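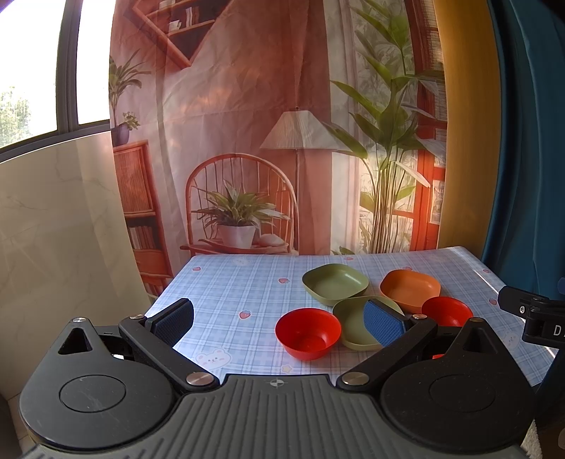 Rindunia Hand-Held Gripper, Two-Finger, with Grid Pads
Item 1821
Sold by Cuadros

In stock. Orders placed before noon leave the same day. Price on request for more than one unit.

Overview

The Rindunia is a two-finger gripper held and worked by hand. It has the same fingers and linkage as the arm-mounted Rindunia, so a grasp tried by hand can be tried later on an arm with the same contact parts. Most customers buy it to find out which pads and which approach suit their objects before they commit arm time. Others buy it to record demonstrations with a camera mounted on the tool.

The body is black. The fingers carry dark blue pads with a fine grid texture. The grip plate is gray and ribbed, with a small black-and-white crosshair mark near its upper edge. The mark is a visual reference for lining up the camera view after the tool has been taken apart or the camera has been moved.

What's in the box

Hand-held gripper with linkage fitted
Grid pads, dark blue, one pair, fitted
Smooth pads, one pair
Spare pad screws
Hex key
Side bracket for camera or cable, fitted
Printed alignment sheet

The camera is not included. See Cameras further down the page.

Specifications

Fingers: two, linked, opening and closing together
Maximum opening between pads: 84 mm
Drive: by hand, spring return to open
Finger position output: yes, over the side cable
Pad fixing: screws from the back of the finger
Finish: black body, gray grip plate
Warranty: 2 years, pads excluded

The maximum opening is measured pad to pad at the tips with the grid pads fitted. The smooth pads are slightly thinner and give a little more room. If your object only just fits, measure with the pads you mean to use.

Choosing pads

Grid pads are the default and will do for most household objects. The texture helps on glazed and molded surfaces and on anything picked up by a thin edge. They hold dust and crumbs in the grooves and need brushing out.

Smooth pads are easier to wipe and leave less of a mark on soft packaging. On hard, curved surfaces they slide sooner than the grid pads do. We suggest them for boxes, cartons, books and folded cloth.

Both pairs use the same screw pattern. Changing them takes a few minutes with the supplied key. Do not mix one grid pad and one smooth pad. The object turns toward the smooth side as the fingers close, and the results won't carry over to anything else.

Comparison with other grippers we stock

We keep three hand-held grippers on the shelf and are often asked how they differ. Ashraf Benjelloun in our applications room tried all three on a tabletop set of bowls, some square with rounded corners and some round, placed close together. We use bowls for comparisons of this kind because a bowl can be taken by the rim, from the outside, or with one finger inside, and each of these loads the fingers differently. Placing them close together also shows how much room a gripper needs on the outside of its fingers, a figure that data sheets tend to leave out.

Rindunia (this item)
Opens wide for its size. The fingers stay in view through most of the travel, so it is easy to see where a tip is going. The hubs on either side are large, and the operator has to keep them clear of the table when working low. Rim grasps on square bowls were the easiest of the three. Round bowls were fine from the rim. From the outside, only the smaller ones fit between the pads.

Rorell
Parallel jaws on a slide. Narrower across the body and easier to get between objects that are nearly touching. The opening is smaller, and the jaw housing hides the tips from a camera mounted above the hand. A good choice for small parts in trays. It was slower on bowls, as the approach had to be lined up more carefully.

Brurnel
Soft curved fingers. Forgiving of a poor approach and gentle on the object. It held round bowls well from the outside and was the weakest on rims, where the fingers bent away from the edge. No finger position output. If you need to record opening and closing, this is the wrong tool.

Trials on each gripper included at least one pass in clutter and one with the bowls spread out. The ranking changed between the two. Rindunia came first with the bowls spread out, Rorell in the tightest clutter. If your work is mainly bin picking with little clearance, call before ordering this item.

We do not publish success rates from these trials. They depend too much on the operator, and an operator gets better with whichever tool comes last. Ashraf repeats the first gripper at the end of the day for that reason and throws out the first round.

Technique notes

These come from our own use and from customer returns marked "slips" or "sticks." Most of those units had nothing wrong with them.

Open fully before moving in. It is tempting to pre-close the fingers to save time, but a half-closed approach in clutter pushes the neighboring object.

For a rim grasp, bring one finger down inside the bowl and one outside, then close. If a pad lands on top of the rim, back off and start again. Closing from there tips the bowl.

With a group of bowls, start from the outside of the group. Going for the middle one first means the outer side of the finger or the linkage touches something.

Keep the wrist still while closing. Both fingers move together, and an object that is off center will be dragged toward the middle. This is normal. On an arm the same thing will happen, and a policy trained on your demonstrations will have seen it.

On a tablecloth, watch for the cloth being picked up along with the object. Grid pads catch fabric more readily than smooth ones. Clip the cloth at the table edges or approach a little higher. A patterned cloth and a printed backdrop are both fine for recording, and many customers change them between sessions to vary the view.

Cameras

The side bracket takes any small camera with a standard thread, through the adapter plate (sold separately). Mount the camera so that both fingertips and the crosshair mark stay in view with the gripper fully open. If the mark is out of view, the lens is too narrow or the camera is too far forward.

A wide lens is recommended. Lock the exposure if there is a window near the table. Automatic exposure reacts when a black linkage crosses a bright area, and the color of the objects will shift from one moment to the next.

Check focus at fingertip distance. A camera left on automatic focus may settle on the wall.

Controller and cable

Finger position is read over the side cable. The cable plugs into the Rindunia controller box or straight into a computer. The controller box adds a time stamp and a record button, and is worth having if you use more than one camera. Without it, the position reading and the video have to be lined up by eye afterward. Closing the fingers fully twice at the start of each recording makes that easier.

The box and the cable are the same ones used with the arm-mounted version. If you already own those, order the gripper alone.

Care

Brush the grid pads after each session and wipe them with a damp cloth. No solvents.
Check the pivot screws weekly when the tool is in daily use. They should be snug, with no side play in the finger.
Do not oil the linkage. Oil travels to the pads.
Replace pads in pairs when the grid has worn flat at the tips. In our room a pair lasts over 10 weeks of daily use.

Questions we get

Can I fit pads of my own?
Yes. A drawing of the screw pattern is supplied on request. Keep the thickness close to the originals or the fingers will not meet squarely.

Is there a left-handed version?
The grip is the same from either side. The side bracket can be moved across by taking out its screw. Run the alignment sheet again after moving it.

Will it hold a full bowl?
A light one, level, for a short distance. Rim grasps let the bowl swing. We don't recommend liquids.

Can I borrow one first?
Yes, within the country. The loan set has all three grippers in one case, with both pairs of Rindunia pads. It goes out on Wednesday and the loan runs for a week from arrival. There is usually a wait of one or two turns. Please return it with the pads brushed and the key in the lid.

Does the arm-mounted version close with the same force?
No. By hand you set the force yourself, and most people squeeze harder than the motor does. The arm-mounted page lists the motor settings. Try closing gently during the trial and see whether the grasp still holds.

Related items

Rindunia grid pads, replacement pair
Rindunia smooth pads, replacement pair
Camera adapter plate
Rindunia controller box
Rorell hand-held parallel gripper
Brurnel soft-finger hand gripper

The next shipment of replacement grid pads is due in February. Orders for complete grippers are not affected.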